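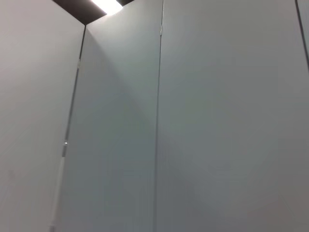 Two gray panels meeting at a corner, with the small metal fittings in the seam.

Section 4. Joining the panels at the corners

If you did Section 3 properly, your panels are standing against a wall somewhere with felt strips along their bottom edges and you're itching to make something that looks like a room. Good! Corners are the part I like best, and they're also where I made most of my mistakes the first time I put up a Skorkilik set (the gray one, same as the one I'm writing this for). I've done plenty since then, so this section is mostly me passing on what my knees and fingertips learned.

Set aside half a morning for your first corner. The second one goes a lot quicker.

What you need

– The panels for this corner, felt side down
– Two corner clips per joint, from the bag marked C
– The screws from the same bag (the short ones, please, the long ones are for the wall anchors in Section 6)
– A hand screwdriver
– A pencil and a tape measure
– One other person

I'm going to be stubborn about that last one. Dae-han Byun put up a whole reading nook alone with a chair holding the far panel, and he'll tell you it went fine, but he'll also show you the dent in the chair.

Steps

1. Clear the floor where the corner will stand and sweep it. A bit of grit under one panel is enough to throw the whole seam off at the top, and you'll spend ages blaming the clips.

2. Mark the clip positions on the long edge of the first panel. The lower clip goes on the pencil line you made in Section 3. The upper clip goes 200 mm below the top edge.

3. Lay the first panel flat on a blanket and screw the clips on loosely. By loosely I mean you can still wiggle them with a finger.

4. Stand the panel up and have your helper hold it. Bring the second panel in at an angle, the way you'd close a book, until its edge slides into both clips. Start with the lower one. If you go for the top first the bottom swings out and catches your shin.

5. Now look down the seam from top to bottom. You'll see a thin dark gap running the full height, and that's how it should be. The panels need a little room to move against each other. My first time I squeezed the gap shut with clamps, and the next time I opened the corner wider the edge trim popped off and went under the radiator.

6. Set your angle. An inside corner can be a bit wider than square if your room wants it, and I usually leave mine slightly open so it's easier to get a vacuum in there.

7. Tighten the lower clip, check the seam again, then tighten the upper one. Stop as soon as the clip quits moving. Do this by hand, even if you own a very nice drill.

8. Press the trim strip back against the edge with your palm, working upward from the floor.

9. Repeat for the next seam if your layout has one, then let go (gently!) and see if it stands.

Caution: Don't lean a third panel against a corner with loose clips. Either fasten it or lay it down. A full-height panel is heavier than it looks when it's coming toward you.

Caution: Keep fingers out of the seam while the angle is being changed. Agree on who is doing the moving. Liv Lie and I say "mine" out loud, and it sounds silly, but we both still have our fingernails.

Notes

Shadows can fool you. The matte finish picks up every bit of light from the ceiling, and a big soft shadow across a panel can look just like a bow or a warp. Before you take everything apart, lay a straightedge on the surface or switch off the overhead light and look again. I once wrote a rather cross letter about a warped panel that was perfectly flat.

Two panels can look like slightly different grays once they stand at an angle, one warmer and one cooler. Swap them before you complain. If the difference stays in the same place, it's your lighting.

Wait 30 minutes before you hang anything on a new corner, then give each clip one last check with the screwdriver. I check mine again on Tuesday, when I vacuum anyway.

If a clip squeaks, rub a bit of candle wax on it. Roswitha Rüegg uses soap and says it works just as well.

Missing a clip? Look in the bottom flap of the carton before you write in. That's where mine was.

Next up is Section 5, adding a door panel.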